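Robot club, week whatever

Quick one before the bus. Our team (Stonora, we got the name off a list) has the two-arm bench till the end of term and then Allholm gets it back. So everything this week is small stuff. Pick up, put in, shut the lid. Repeat till somebody's mum texts. 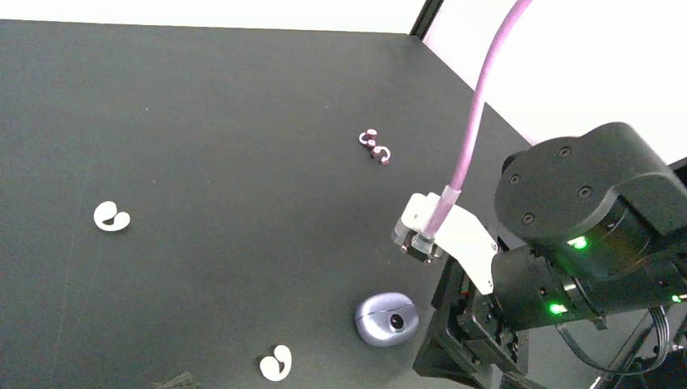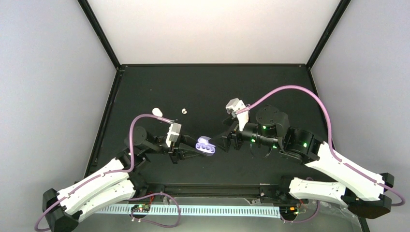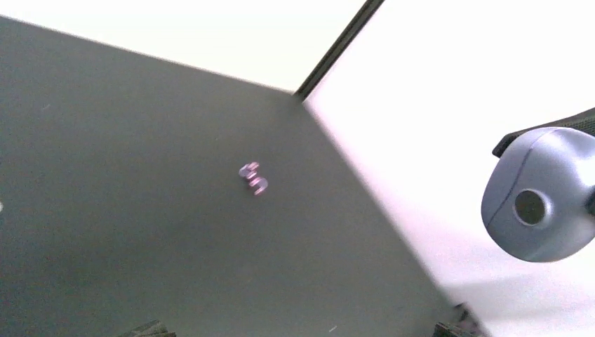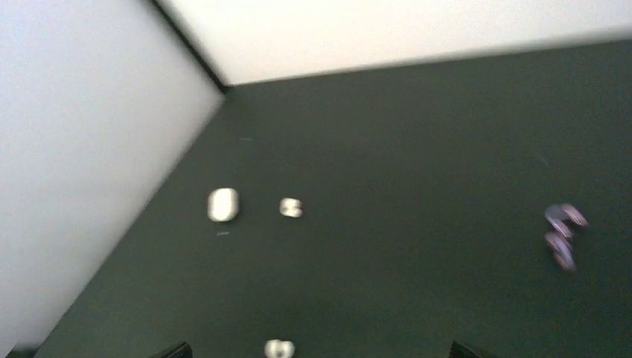

OK so the Godholm challenge. For anyone new, it's the end of year one, schools bring a task they made up themselves and the judges care a lot about whether both arms are doing real work. Last year Shirima had one arm doing everything and the other one sort of waving, and they lost points for it, fair enough. Our idea is one arm steadies and the other one does the fiddly bit, which is why I keep going on about the lavender case. In the second photo it's open and up in the air with a gripper on one side and the other gripper right at the opposite side, and that's the bit I want the judges to see. Tilted though. It's meant to be level!! I've moved the left wrist angle so many times I've stopped writing it down, wich is bad, I know.

Rules say 3 minutes per run and 50 recorded runs before they let you enter. We've got plenty of recordings, most of them rubbish. The folder said 2965 files when I checked and I reckon half are me forgetting to hit stop. Need to clean that out. Not tonight.

Other stuff:

The wrist cameras blur when the arm moves fast. Slowed it right down and the code's happier, but now a full run goes over time. Haven't found the middle yet.

Dark table is good for the white bits, they pop right out. The little pinkish pair is harder, my colour threshold keeps losing them. Might go back to the version from March, that one was dumb but it worked.

Line 767 is still the line that breaks. If you are on the team and reading this please don't touch line 767, I have a half done fix on my laptop and I'll push it tomorow.

Also need zip ties, and a new marker for the whiteboard, the green one is dead. Someone has to do the entry form too. I did it last time so not me.

Bus is here, more on the weekend.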